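The Long Pot of Movmont

By Žofie Bartoš
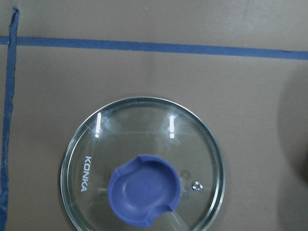 A soup that takes the whole night

When I moved to Movmont I did not know how to cook beans. In my family we bought them in tins, and I believed that everybody did the same. My neighbour Eleni Kelmendi heard this from me in the first month, and she looked at me as if I had told her that I buy water in tins.

Movmont is a town of 3000 people, two hours inland by the slow train. Half a century ago the railway workshops brought families here from many countries, and most of them came without much furniture but with a bag of dry beans. The beans are still here. In October, when the evenings get longer in the garden and the broad beans are fat in their pods, people still cook the dry ones from last summer, to empty the jars before the new harvest.

The dish has no agreed name. Eleni's family calls it simply "the long pot". It goes on the stove after dinner, at the lowest flame, and it is eaten at noon on the next day.

What goes in

I have now asked in many kitchens and I received a different answer in each. Eleni uses white beans, two onions, one carrot, dried red pepper, bay leaf and a piece of smoked rib. Her sister-in-law leaves the rib out and puts in a spoon of plum jam, and about this they have not been on good terms for some years.

The beans are soaked from the morning. The first water is thrown away, and then the pot is filled again with cold water to the height of two fingers over the beans. Salt comes at the end. I have read in newer cookbooks that salt in the soaking water does no harm and even helps the skin to soften. I told this to Eleni. She continued to put the salt at the end.

The most important rule is that you do not stir. You may shake the pot by its two handles, once before you go to bed and once when you get up. A spoon breaks the beans, and then you have a porridge, which is a good thing also but it is for children.

The bean sellers of Vukčević

For dry beans the people here go to Vukčević, a shop behind the station with a green door and very little light. It sells six kinds of beans from open sacks, together with rope, lamp oil and garden seed. The flat white one, Bridadau, is grown on two farms near the river and it is hardly known outside the district. It has thin skin and it keeps its shape after ten hours of cooking. I tried to grow it on my balcony and I got enough for one small bowl.

Supermarket beans are often old, and an old bean stays hard in the middle however long you cook it. At Vukčević they write the year of harvest on a paper that is pinned to the sack. When the year is over, what remains in the sack is sold cheaply for hen food.

A lunch for the street

In the last week of October our street eats together. The tables stand in the lane from Eleni's gate to the old Prerance bakery, and every house brings its own long pot. Last time I brought mine for the first time. It was a little too thick, and I had forgotten the bay leaf. Eleni's sister-in-law ate two plates and asked me if there was jam in it.

I said no. Then she gave me a jar to take home, and I have it still in the cupboard, behind the flour, where Eleni does not look.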